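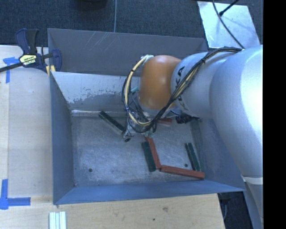 Ploltcombe bin cell: setup and maintenance notes

Last revised 16 May 2023. Maintainer: Sławomir Śliwiński.

Scope

These notes cover the physical state of the bin-picking cell at Ploltcombe: bin placement, clamping, cable and hose dressing, gripper checks, and the reset between runs. Controller settings and grasp planning live in the Kuteo repository and are not repeated here. If the two disagree on anything mechanical, these notes win.

Bin

The bin is a gray metal tray with sloping sides, set on the wooden table within reach of the arm. It is held by a bar clamp on the rim. The bar runs out over the tabletop and the handle stays up. Keep the yellow pads on the clamp; bare jaws creep on the rim after a few hundred cycles.

Position is marked on the table with blue tape. To refit the bin:

1. Move the arm to the park pose and press the stop.
2. Set the bin against the tape corner.
3. Close the clamp by hand until the bin no longer shifts when pushed at the opposite corner.
4. Run bin_check. It touches the rim at three points and reports the offset from the stored pose.
5. If the offset is over 2 mm, loosen the clamp and repeat from step 2. Do not correct the offset in software.

Replace tape that has lifted. Lay the new strip along the old one before peeling the old one off, or the mark is lost and the bin pose has to be taught again.

The finish inside the bin is worn and scratched. This is accepted. Do not repaint or polish. The segmentation thresholds in Kuteo were tuned on the worn surface, and a clean panel gave false edges when we tried one in April. The small holes in the floor are masked in the depth step. A new bin needs a new mask.

Blocks

Long thin rectangular blocks, dark green and reddish-brown. Stock is kept in the Zukmont drawer. Pull any block with a chipped end or a visible bend. Color is logged but not used for grasp selection.

Load by tipping the blocks in from a tray. Do not lay them out by hand except for the alignment test, which has its own layout sheet.

Cables and hose

The cable bundle runs along the top of the arm, passes under the wrist and loops round to the gripper. The cream hose follows the last part of the loop. This loop is the part of the cell that fails most often – check it first when anything odd happens.

- The loop must let the last joint turn through its full software range without going tight. Jog it slowly to both ends after any change.
- The loop must not touch the bin wall at the lowest pick height. Check at all four corners.
- Ties on the bundle are snug but can be turned with two fingers. A tie that cannot be turned will cut the jacket.
- Do not tie the hose hard to the cables at the wrist. It needs to slide.
- Wrapped fitting on top of the wrist: rewrap when the edge lifts. Pull gently on the hose after rewrapping.

Cables on the floor behind the table stay clear of the operator's path. If one has to be rerouted, update the drawing in the same commit.

Gripper

Inspection is due every 1000 cycles, or after any contact stop.

- Wipe the tips. No solvent.
- Check that the tips close parallel on the gauge block.
- Check the thin wires by the gripper body for rubbed spots.
- Check connectors under the arm for seating. Push, do not twist.
- Enter the cycle count in gripper_log.csv.

Tips are changed as a set. After a change, run 20 dry closes before loading blocks.

Reset between runs

Park the arm, clear the bin, look at the clamp, reload. Run bin_check after every 21st reset or whenever someone has leaned on the table. A run started without a valid bin_check is flagged in the log and dropped from the Won summary table.

Known problems

- Blocks lying tight against a side wall are reached at a steep wrist angle, and the loop can brush the rim. Planner penalty is in place. Brushing still happens now and then.
- The bright edge where the floor meets the slope returns bad depth under some lighting. Turn the side lamp down before blaming the sensor.
- Clamp screw is stiff near the end of travel. Replacement is on order.

Changes

- Added the rule on replacing tape.
- Moved tie spacing to the drawing.
- Removed the old section on the suction tool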